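Cold water wash, hard water, gray towels: is it detergent or minerals?
Dalville Home Forum > Laundry and Linens

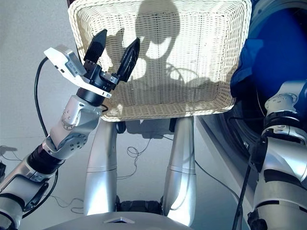 Page 1 of 3

mendden_flats
26 August 2025

White cotton towels, bought new last year, now gray and stiff. Front loader, cold cycle, liquid detergent at the line on the cap. Supply is the Palumbo well field, and my test kit reads 229 ppm as calcium carbonate. No softener. Drum looks clean. Gasket wiped monthly.

Question is whether the gray is soil that was never removed, detergent left in the fiber, or mineral scale. I would like to know before I spend money on the wrong fix.

spincycle_1425
Reply 1

At 229 ppm you are well into hard water. Calcium and magnesium tie up part of the surfactant, so the dose on the cap is low for your supply. Soil comes off the fabric, stays loose in the wash water and settles back on. That is the gray. The stiffness is mostly mineral.

Raise the dose one step, wash towels warm, and add a water conditioner of the non-precipitating kind. Washing soda will also soften the water, but it does so by dropping out calcium carbonate, and some of that ends up in the loops.

lintscreen
Reply 2

Disagree on raising the dose. Most gray towels I have dealt with were overdosed. Run one towel alone, warm, with no detergent, and look through the door ten minutes in. If you see suds, you have residue and more product will make it worse.

spincycle_1425
Reply 3

The suds test is weak in hard water. Residue that has already combined with calcium does not foam. You can get a clear window and a towel full of it.

lintscreen
Reply 4

That applies to true soap. OP said liquid detergent. Most of those are synthetic and do not make curd to any degree worth worrying over.

spincycle_1425
Reply 5

Many liquids contain some soap as a foam control. Read the ingredient list. If it shows sodium or potassium salts of fatty acids, you have it.

mendden_flats
Reply 6

List includes "sodium cocoate," fourth from the end. Ran the test in Reply 2 anyway. Light foam at the start, gone by the rinse. Towel came out the same color.

hukalov_rd
Reply 7

Try a vinegar soak on one hand towel before changing anything else. One cup white vinegar to a gallon of warm water, half an hour, rinse, dry. If the hand feel improves, you had scale. If it does not, look at soil or residue. Use a bucket, as repeated acid is hard on some washer seals. Never combine it with chlorine bleach.

Also, what spin speed? Mine goes to 1425 and towels dried on a rack after that come out flat and rough with any water. Ten minutes in the dryer with no heat fixes the feel. It does nothing for the color.

mendden_flats
Reply 8

Spin is set to maximum. I rack dry. Did not know that was a factor.

Vinegar result: softer, still gray.

lintscreen
Reply 9

So two separate problems. Scale and drying method for the stiffness, soil for the color. I will give up the residue theory for this case. I still would not go past the heavy soil line on the cap.

spincycle_1425
Reply 10

Agreed on the upper limit. For the color: oxygen bleach, the powder kind, in hot water, soak six hours, then a normal warm wash with conditioner. Check the care label for temperature first. Do not fill the drum more than three quarters. Packed towels do not move against each other and the soil stays where it is.

pegboard
Reply 11

Has anyone costed a softener against conditioner powder? I was quoted 1711 installed, Dalville side of the river, drain line included. At two loads a week I can't see it paying back on laundry alone.

hukalov_rd
Reply 12

It won't on laundry alone. Count the water heater. Mine had enough scale in the bottom to knock when it fired. Ask whether the quote covers a bypass for the outside tap. A neighbor paid 3500 for a twin tank unit, which is more than a two-person house needs.

pegboard
Reply 13

No bypass in the quote. Will ask.

mendden_flats
Reply 14

Soaked four towels overnight, longer than advised. Three are visibly lighter. The fourth has a polyester border, and the border is still gray while the cotton is not. Is the border worth a second soak?

lintscreen
Reply 15

One more, same strength. Polyester holds body oil, so pretreat the border with plain liquid detergent and leave it an hour before it goes in.

Next page >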